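## 4. Collecting the demonstrations

All training examples for the Atden policy were recorded by hand. An operator holds a two-finger gripper tool with a camera mounted on it, reaches for an object, closes the fingers and carries it to a target. The tool is the same shape as the gripper on the Balstead arm, so the recorded views can be used for training with little change.

### 4.1 Approach views

We paid most attention to the approach, the stretch between the first sight of an object and the moment the fingers close. Our first policy did well once it was near an object and poorly before that. It often drifted sideways while the object was still far off, then had no room to correct. For the present set we asked operators to begin each recording with the fingers wide apart and the object well ahead of them, and to vary the starting angle from one recording to the next.

Small, flat, round objects got a larger share of the recordings than they had in the first set. They are low, they offer the fingers little to hold, and a shiny surface can change its look a good deal as the camera moves. Figure 2 gives two approach views of this kind, both on a white surface.
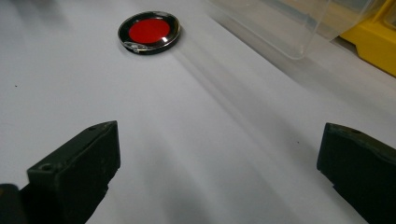

Tsegaye objected at the planning stage that long approaches would fill the set with near-identical views and teach the policy very little per minute of recording. We took the point in part. The recordings are kept at full length, but in training we draw fewer samples from the early part of each approach and more from the last 3 seconds before the fingers close.

### 4.2 Surroundings

Other things were left on the work surface on purpose. A policy trained only on bare tables tends to treat anything that stands out as the target, and bright colors are the worst case. In Figure 2(a) a clear plastic container and something bright yellow share the surface with the round object; in Figure 2(b) a yellow device lies off to the left and slightly farther away. Operators moved the surrounding items whenever they liked and were given no layout to follow.

Lighting was left alone as well. Shadows from the tool fall across the work area in many recordings, and glare is common on clear plastic. We considered adding a diffuser and decided against it – the arm will have no such help in use. 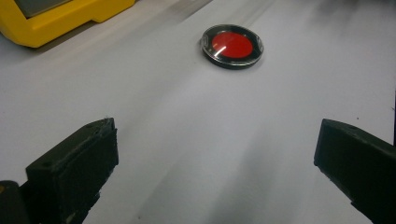
One of the operators at the Ustton site asked whether failed grasps should be deleted on the spot, as had been done for the first set. We asked that they be kept and marked. A failed grasp still contains a usable approach in most cases, and the mark lets us drop the closing part alone.

### 4.3 Size and checking

The set holds 400 recordings, collected in sessions of 20. After each session one of the authors replayed every recording and rejected those in which the target left the view before the fingers reached it. Sessions were kept short – tired operators began to take the same path each time, and the spread of starting angles narrowed.

We held out 12 recordings for checking the approach stage. They were picked before training began and were not used to choose any settings. Section 5 reports sideways error on these recordings separately from grasp success on the arm, as the two did not always move together.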